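Pluraの作業部屋メモ　棒を掛ける練習と、グリッパーの指くらべ

2026年7月13日

前からやりたかった「長ものを壁のフックに掛ける」を、いよいよロボットアーム2本でやってみています。ほうきの柄とか、突っ張り棒とか、クランプのバーとか、工房ってとにかく長いものが多いんですよね。で、立てかけておくと倒れる。倒れると何かを道連れにする。うちでは2月に塗料の缶がやられました(ふたが閉まっていて命拾い)。

片づけ用のフックを付けるだけなら人間の手で済む話なんですが、アームに掛けさせようとすると、棒の持ち方、指の形、カメラの向き、ラックの付け方、ぜんぶ気になりだして止まらなくなりました。せっかくなので、試しながら書きとめたコツをまとめておきます。家でフックに物を掛けるときにもそのまま使える話がけっこうあるので、ロボットに興味のない方も拾い読みしてみてください!

まずはシミュレーターの中で

いきなり実物でやると指は欠けるし壁は傷むし、良いことがありません。私はUltmontのコントローラーを使っているのですが、先にNutsugahというシミュレーターの中で同じ配置を組んで、そこで動かしてから実物に移しています。手間が増えるように見えて、こっちのほうがずっと早いです。棒を落としても拾いに行かなくていいですし。

組むときのコツは、きれいに作りすぎないこと。最初は机とアームとラックだけのさっぱりした部屋にしていたのですが、それで動きを決めると、実物の散らかった部屋に持っていったときにカメラがとまどいます。床に小物を転がしておく、コンセントも壁に描いておく、ケーブルも垂らしておく。このくらいでちょうどいいです。

あと、アームを載せるレールに目盛りを付けておくと後がほんとうに楽です。「昨日より少し右」みたいなメモは翌日の自分に通じません。台座の位置は目盛りの数字で書く。棚板の高さを決めるときに柱にマスキングテープを貼って数字を書いておくのと同じことですね。私はこれをサボって、まる一日ぶんの調整をやり直しました。

棒は両手で、つかむ場所を先に決める

長い棒を片方のグリッパーだけで持つと、先っぽがお辞儀します。お辞儀した先がフックのすき間に入るわけがない。というわけで両側から持たせます。

大事なのは、つかむ場所を先に決めてしまうこと。「だいたい端のほう」で始めると、左右のバランスが毎回違って、持ち上げたときに傾きます。人間だと手首で勝手に直してしまうので気づかないんですけど、アームは直してくれません。私は赤い小さなブロックをつかむ位置の目安にしています。机が濃いグレーなので、赤はよく見えます。家で真似するなら色つきのビニールテープを巻くだけで十分です。物干し竿を二人で動かすときにも、巻いておくと「もうちょいそっち」の声かけが減りますよ。

持ち上げる前には、机のすぐ上でいったん止めます。そこで棒が水平かどうかを見る。水平なら上へ、傾いていたらおろしてつかみ直し。高いところまで上げてから直そうとすると、たいてい片方がすっぽ抜けます。

もうひとつ、ケーブルの話。アームの外側にケーブルのたるみをどのくらい残すかは、いちばん遠くまで伸ばした姿勢で決めてください。縮めた姿勢で見栄えよく束ねると、伸ばした瞬間にピンと張ります。私は束ねたい派だったのですが、今は外側にゆったり垂らしておく派に転向しました。見た目はちょっとだらしないです。

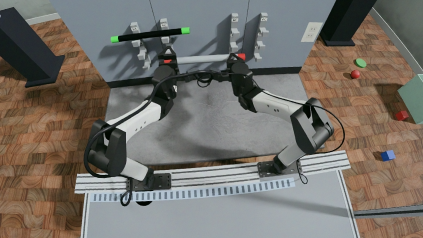
指をとりかえて比べてみた

さて、本題のグリッパーです。指の形を2種類で比べました。ひとつは前から使っていた、すき間のない板みたいな指。もうひとつがSallavovの指で、三角の穴が抜いてあるタイプです。

板の指は頑丈で、重たい棒でも安心感があります。ただ、カメラからの見通しが悪い。ラックに近づくほど指が前をふさいで、いちばん見たいところが隠れてしまうんです。掛ける直前に目隠しされるようなもので、これには参りました。

三角穴のほうは、穴から向こうの壁が見えます。これが思った以上にありがたくて、ラックの縁がどこまで来ているか、穴ごしに追いかけられるんですね。見えるだけでこんなに違うのか! と、ひとりで声が出ました。

気になるところもあります。細めの棒を斜めにつかむと、棒の端が穴の縁に引っかかることがありました。まっすぐ入れれば問題ないので、つかむ前の向きを丁寧に合わせるようにしたら落ちつきました。それと、指を閉じるときの力を板の指と同じ設定のままにしていて、しばらく首をかしげていたのですが、少し弱めたら素直になりました。指を替えたら力の設定も見直し。基本なのに忘れます。

試した回数は、板の指と三角穴の指を合わせて1,044回です。数だけ聞くとすごそうですが、シミュレーターが夜中に勝手に回してくれたぶんがほとんどで、私は寝ていました。朝起きてコーヒーを飲みながら失敗したところだけ見る、という気楽なやり方です。ちなみに、最初の晩は設定を間違えて44回で止まっていました。寝る前に「続けて回す」のチェックを確認しましょう(自分に言っています)。

で、どちらを選ぶか。私は当面、三角穴でいきます。重いものを持たせる日は板に戻すつもりで、ねじと一緒に小袋に入れてアームの横にぶら下げてあります。指を外したとき、ねじを机に直置きするのはやめたほうがいいです。転がります。

カメラはどこに置くか

部屋全体を見るカメラと、グリッパーの近くから見るカメラ、どちらか一台だけならどっち? とよく迷うところですが、掛ける作業に限っていえば、私は近くのほうを選びます。

全体のカメラは、左右のアームがぶつかりそうかどうか、棒がだいたい水平かどうかを見るのに向いています。棒を運んでいる間はこちらが主役。でも、すき間に落とし込むところになると、フックの突起が重なって奥行きがさっぱりわからなくなります。机の手前からラックを眺めて「入った」と思ったら手前で宙に浮いていた、というのを何度もやりました。

近くのカメラなら、指とラックの位置関係がそのまま見えます。向きを決めるときは、指の先が左右の下から少し入るくらいにしておくのがおすすめです。指がまったく入らない向きだと、どれだけ近づいたのか見当がつかないし、入りすぎると肝心のラックが狭くなる。自撮りのときの腕みたいなもので、ちょっとだけ入っているのがちょうどいいです。

それから影。明かりの位置を変えると、壁に落ちるラックの影も動きます。影が次のラックにかかると、突起なのか影なのか紛らわしくなるので、カメラに映してから明かりを動かしてみてください。やわらかい光にすると影もぼんやりして、だいぶ見分けやすくなります。これは棚の写真を撮るときにも効きます。

ラックにはラベルを

「右から二番目のフック」という呼び方、やめませんか。私はやめました。反対側から見たら左から二番目になるし、ラックをひとつ増やしたら番号がずれるし、コントローラーに書いた指示があとから読めなくなります。

今はすき間の位置ごとに小さい白いラベルを貼って、5A、5B、5Cと呼んでいます。うちのは右から左にA、B、Cの順。左からのほうが自然じゃないかと言われそうですが、私の作業する向きだと右から使うので、こうなりました。順番はどちらでもよくて、全部のラックで揃っていることが大事です。一か所だけ逆だと、必ずそこで間違えます。

貼るときのコツをいくつか。

文字は太く、黒く。細い字は離れたカメラでつぶれます。

貼る場所は背中の板の、掛けたいすき間のところ。突起の横に貼ると、見る角度によって隠れます。うちでも端のラベルが突起の陰に入って、途中までしか読めない角度があるんですよね。端だけは突起からもう少し離して貼るべきでした。次に作り直すときの宿題です。

縦向きの文字でもかまいません。幅が狭いところに横向きで押しこむより、縦にして大きくしたほうが読めます。
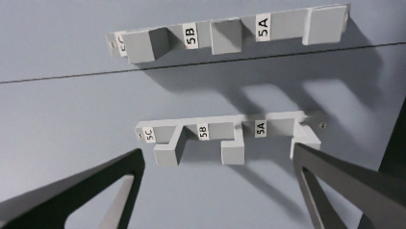 グリッパーの指ごしに見たラック。ラベルは右から5A、5B、5C。

ねじと傾きの話

ラックは両端でねじ留めするのが好きです。真ん中だけで留めると、掛けた瞬間にくるっと回ることがあります。仮留めのときは片側を先に締めきらず、両方をゆるく入れて、水平を見て、それから本締め。額縁や棚受けと一緒ですね。

カメラに映したラックが斜めに見えても、すぐにねじを回し直さないでください。カメラのほうが傾いていることがほとんどです。私は壁の横線を目安にしています。線もラックも同じように斜めならカメラのせい。線がまっすぐなのにラックだけ傾いていたら、そこで初めてドライバーの出番です。これに気づくまでに、ちゃんと付いていたラックを一度わざわざ斜めに付け直しました。ああ恥ずかしい。

フックのすき間は、棒の太さぴったりにしないほうがいいです。人間の手なら探りながら入れられますが、アームはちょっとのずれでカツンと当たって止まります。少し余裕を見ておいて、代わりに突起の先を長めにする。そうすると、入れやすくて落ちにくいところに落ちつきます。

掛けるのはラック二つにまたがせて

長い棒は、離れたラック二つに渡して掛けるのがいちばん安定します。今の配置だと、壁に並んだラックは4つ。左の二つに、明るい緑のキャップが付いた黒い棒を渡しています。両端に目立つ色が付いていると、どこからどこまでが棒なのかひと目でわかるので、カメラの調整のときにとても助かります。黒い棒を暗いところに置いて見失ったことのある方、キャップを付けましょう!

右の二つは空けてあって、次の棒の練習はこちらでやる予定です。空いている場所をひと組残しておくと、指やカメラの設定を変えたときに、掛けてある棒をいちいち外さずに済みます。

おろすときは、掛けるときの動きをそのまま逆再生すれば良さそうに思えますよね。私もそう思ってやってみたら、片方だけ先に浮いて、棒がななめに引っかかりました。おろすときは左右とも一度まっすぐ上に、突起をしっかり越えるまで上げて、それから手前へ。欲張って斜めに引かないこと。物干し竿でやったことのある人は、あの「ガッ」となる感じがわかると思います。

次に試したいもの

Sallavovの指に薄いゴムを貼ったらどうなるか、やってみたいです。滑りにくくなるぶん、つかみ損ねたときに棒をずらして直す余地が減りそうな気もしていて、どちらに転ぶか読めません。あとはUltmontのほうで左右のアームの速さを別々に変えられるらしいので、説明書のその章を読むところから始めます。

ラベルに使った太字の型紙は、欲しい方がいればこのページに置いておきますので、コメント欄にひとことどうぞ。テープの幅も書いてもらえると助かります。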